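Murray Lachance has sorted small goods for a living since he left school, and he now runs the packing room at Keltero, a mail-order shop in Clirkville that sells cards and stationery. We spoke on 2018-10-21, just before the holiday orders.

"Everything goes through a tray first," he says. "If you work straight off the table, you lose the little stuff."
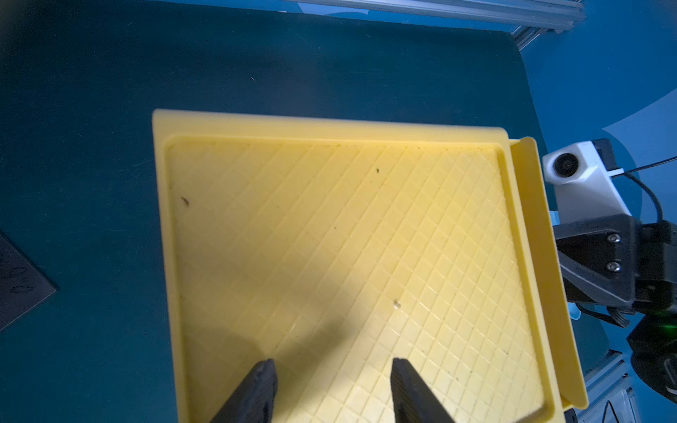

One of the yellow plastic trays, with its raised grid floor.

He settled on yellow after trying gray and white. "Dark bits show up on it. You see a speck, you wipe it out before the next order goes in." The ridged floor was harder to get used to. Flat cards are easy to pick up from it, he says, but dust sits in the pattern – a dry paintbrush gets most of it out.

The shop sends out roughly 200 parcels a week and expects more in November. Lachance's partner in the business, Baltasar Zúñiga, buys the stock and would like bigger trays.

"Baltasar wants to do 100 cards at a time," Lachance says. "I'd sooner keep the pile beside the tray and bring things over as the order calls for them." 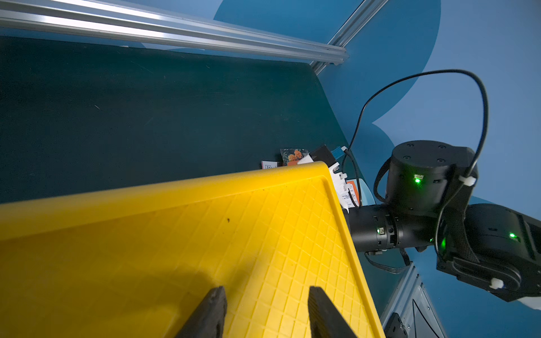 Labels are the part he checks twice. A card with the wrong label can be fixed in the room, but once it has been mailed it costs the shop a second stamp and a letter of apology. He keeps a notebook of those, and this year's list fits on one page.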